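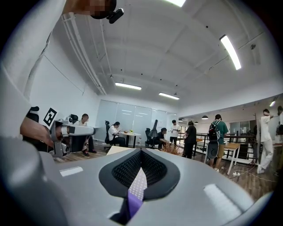 Can a machine do your washing yet, start to finish, while you're out at work?

Bits of it, slowly, with a person nearby to sort things out when it goes wrong. The whole job from bedroom floor to airing cupboard, no.

I've been banging on about this since September so I thought I'd put it all in one thread. Mostly laundry, a bit of shop stuff near the end. Mute me if you've heard it!

The thing people get wrong is which part is hard. Washing the clothes got sorted by our grandparents' generation, more or less. Box, drum, water, done. What's left is picking stuff up, and picking stuff up is horrible.

A mug is a mug. It's the same shape when you come back to it. A T-shirt is a different shape every single time you let go of it, and you can't see most of it because it's hiding under itself. Try finding a sleeve with your eyes shut and oven gloves on — you're getting close to what these things are up against.

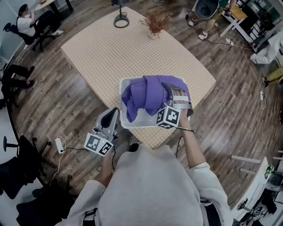 And soft things in a basket are worse again, because now there are sides to bump into, and whatever you've grabbed might be hooked on the rim, or on a sock, or on nothing at all and you've just pinched the basket.

I kept a tally at home for a fortnight, by the way. Every time I picked up, turned, shook or put down a bit of washing, one mark on the pad. I got to 222 and gave up halfway through the second week. My sister Glória did hers for the same stretch and claims 105, but she doesn't own a duvet cover with buttons so I'm not having it.

Duvet covers deserve their own post. I'm a grown adult with two working hands and I still end up inside mine. If a robot can do a king size with a button missing I will buy it a drink.

Yanti Chong asked me last time why anyone bothers with hands at all, why not build a folding machine. Fair question! They exist. Hotels and big laundries feed flat sheets into rollers all day long. But somebody still stands there finding the corners and feeding them in, and that's the bit we're all talking about.

Same in shops. I did two years on the floor at Bindach (homeware, cushions, a LOT of throws) and my whole afternoon was refolding what people had unfolded. Scanning, stock counts, moving pallets, yes, I can see all that going to machines. The throws table at 4pm? Not for ages.

Kittipong, who was my supervisor there, reckons shelves of boxes will go first and clothes rails last. I'd put the changing room after rails. Inside-out jeans, one leg only. Good luck.

What I'd happily pay for now: something that gets the clean stuff out of the basket and lays it flat on the bed, badly. Doesn't have to fold. Doesn't have to be quick either, it can take 41 minutes for all I care, I'll be watching telly.

What I wouldn't pay for: pairing socks. I don't pair them myself.

Jintana, before you ask, yes I will do ironing next, and no I haven't changed my mind about ironing tea towels.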